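Section 6. Siting and setting up the Bullik climbing frame

Read this section before you open the hardware bags. The brochure says two adults can have the Bullik up in an afternoon. Our own crew took a day and a half, and they had done it before. Plan on a weekend.

6.1 Choosing the spot

1. Walk the yard with a tape measure. You need 6 feet of clear ground on every side of the frame, and more behind and in front of the swing arm. A fence counts as an obstacle. So does a tree root.
2. Check the slope with a long level. Catalogs like to say "suits most yards." Most yards are less level than their owners think.
3. Call your local utility locating service before digging the anchor holes.
4. Lay out the footprint with string and leave it for a few days. See who trips over it and where the afternoon sun falls. Slides facing southwest get hot enough to burn skin.

Note: A kitchen window with a view of the frame is handy. It does not replace an adult outside.

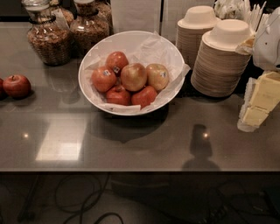
Apples in a paper-lined bowl.

6.2 Surfacing

Grass is not a safety surface. Neither is packed dirt, whatever your neighbor tells you about his own childhood.

1. Strip the turf inside the string line.
2. Lay the Flosach ground cloth with the seams overlapped.
3. Spread loose fill to the depth given on the sheet for your frame height. Measure after raking, and again after the first heavy rain. Fill settles, and kids kick it out from under the swings first.
4. If you prefer rubber tiles, ask the seller for the fall height test report. "Playground grade" printed on a bag tells you very little.

Caution: Do not set the frame on concrete or asphalt, with or without a mat on top.

6.3 Assembly and anchors

1. Sort the bolts by length. The pack list gives 100 bolts, but the count includes spares, so leftovers alone don't prove a mistake. Check each joint against the drawing.
2. Build both end frames flat on the ground, finger-tight only.
3. Raise them with two adults and fit the crossbar.
4. Square the frame corner to corner, then tighten everything.
5. Set the four Gebremichael anchors and let the concrete cure fully. The bag may say "fast-setting." Keep children off until the time on the bag has passed, then wait another day.

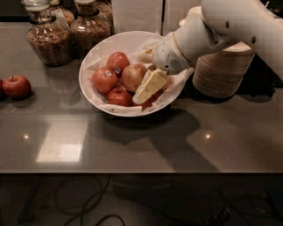

6.4 Age ranges and the "skills" stickers

The box carries a Tenow sticker saying the frame builds balance, grip strength and confidence. Maybe so. Climbing is good for children, but we have seen no evidence that one brand of ladder does it better than another, and the sticker is no guide to whether your child is ready. Watch how the child gets down. A child who can climb up and has to be lifted off every time should stay on the lower rungs.

Caution: Remove bike helmets, scarves and drawstrings before play. Never tie ropes or leashes to the frame.

Recheck all bolts after the first month, then each May – or sooner if anything creaks.

Revised 2 July 2025 by Settimio Leone. Parts and questions: quote manual no. 729 | © Bullik Play | Back to top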